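Part-time breakfast and rooms helper, Kernevov guesthouse

We are looking for a kind, steady pair of hands to join us at Kernevov, our small guesthouse on the hill road above Darholm. The job is part breakfast, part bedrooms and part whatever the morning brings, and it would suit someone who likes a house to feel looked after (you know the type, the person who straightens a tablecloth while talking to you).

Kernevov has 9 bedrooms and a long kitchen that gets the sun first thing. Most of our guests come for the walking, some come for the quiet, and a few come back every year and ask for the same room and the same cup. We have always taken breakfast up to anybody who wants it, and a good many people do, so a fair share of your time will go into laying small tables in the rooms and making them look like somebody thought about it.

The hours are 19 a week, spread over four mornings, from 7 until a little before noon. Thursday is our big changeover and we do need you on that one, but the other three we can settle between us. Pay is 900 a month, with breakfast included, and we close for most of December, which is paid just the same.

You would be setting out fruit, bread and jam, carrying trays up one flight of stairs, making beds, dusting, airing the rooms and helping with the ironing when it piles up (it does pile up!). You don't need hotel experience. Our last helper came to us from a flower shop and had a lovely eye for a table, and we taught her the hospital corners in a week. What we can't teach so easily is patience with guests who come down late, or care with old china, so please tell us if you have either.

Fruit plates and table linen in one of the bedrooms:

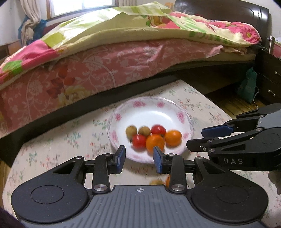
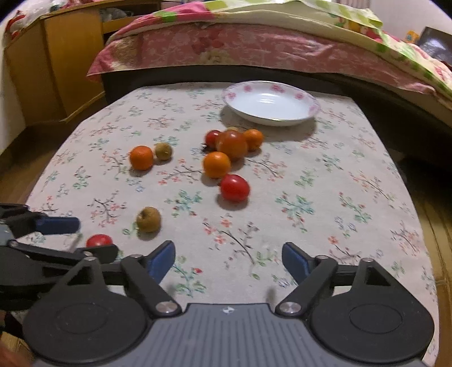
The fruit is the part of the morning I love best, and I would be glad to hand it to someone who will love it too. We buy from the Yeon orchard stall and from the market at Detness, whatever is ripe and small enough to eat without a fuss, and we don't mind tomatoes and oranges sharing a plate. The plates with the flowered rims are to be washed by hand, always, and dried with the soft cloths from the second drawer. I like the fruit kept well inside the rim so the flowers show, and the sprigged tablecloths shaken out of the window before they are folded.

If this sounds like your kind of work, please write a few lines about yourself, in your own words, and leave them at the house or post them to Bo-ram Cho, Kernevov, 44 Hill Road, Darholm. Do mention which mornings you could manage. We'll ask you over for coffee and a look around the rooms, and you are welcome to bring all your questions with you.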